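Jememdale Percussion Residency: Progress Report to the Flollwood Arts Fund
Reporting period ending July 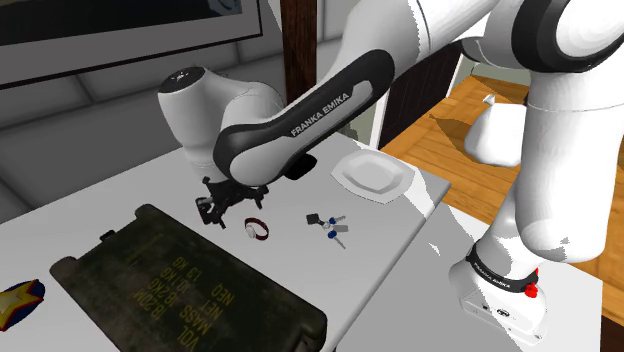
Karabulut asked at the mid-year meeting whether the evening ensemble should be kept open to beginners, as the slower players were holding up the rehearsal of the longer cycles. The group has since been split by level. Beginners meet at 5 p.m. and the advanced players follow.

Activity
Sessions delivered: 33 of those scheduled to date. Enrolment stands at 15, unchanged from the last report. The beginner group has covered basic hand strokes and counting in seven and ten. The advanced group is rehearsing two set pieces for the Skonano concert. The second piece is behind schedule; the closing section is still played under tempo.

Instruments
Two drums were re-headed. One replacement head would not hold pitch and was returned to the supplier. Tuning is now checked before each session and logged.

Budget
Expenditure for the period was $3,357, charged to tuition, hall hire and drum repairs. The travel line has not been drawn on. We request approval to move the unspent travel amount to hall hire, as the split timetable requires a longer booking.

Next period
Full run of both pieces at the Skonano hall. Recording of the advanced group, subject to hall availability. Revised timetable to be sent to Flollwood with the next claim.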